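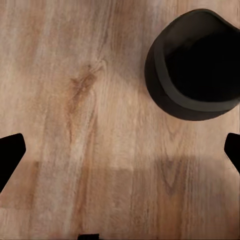
Bakanby arm build: frequently asked questions

What is Bakanby?
A small table-mounted robot arm with a two-finger gripper, being built in the shared workshop at Tefera Yard. We test each routine in simulation first and move it to the real arm when it behaves.

Do I need to own an arm to join in?
No. The simulator runs on an ordinary laptop with 8 GB of memory. Several people who come along have only ever worked on that side.

Why does the simulated table have wood grain?
The bench in the workshop is wood, and a plain grey surface made the vision code look better than it was. Grain and shadows cause false edges, so we want them in early.

Why a black bowl?
It is a hard case. Dark fingers near a dark bowl are easy to mix up. If you are new, start with a pale bowl and change the colour in the settings file later.

The fingers open but the arm won't go to the bowl. What's wrong?
Check that the wrist camera view is switched on, then run the homing routine again. If the bowl is only partly in view, the script waits. Raise the start height by 40 mm and try again.

What does the real arm use?
4 Vellness servos for the joints and a Tollex board to drive them. The gripper has its own small motor. Finger files are in the shared folder, under "hand".

Can I print the fingers at home?
Yes. Print them solid, in any colour. Allow 4 hours for the pair.

When can I use the bench?
Saturday mornings, once you have had the safety talk. Bezawit Fikre keeps the list, so put your name down with her first.

Can I bring my own gripper?
Yes, if it fits the wrist plate. Send the drawing beforehand so that it can be added to the simulator.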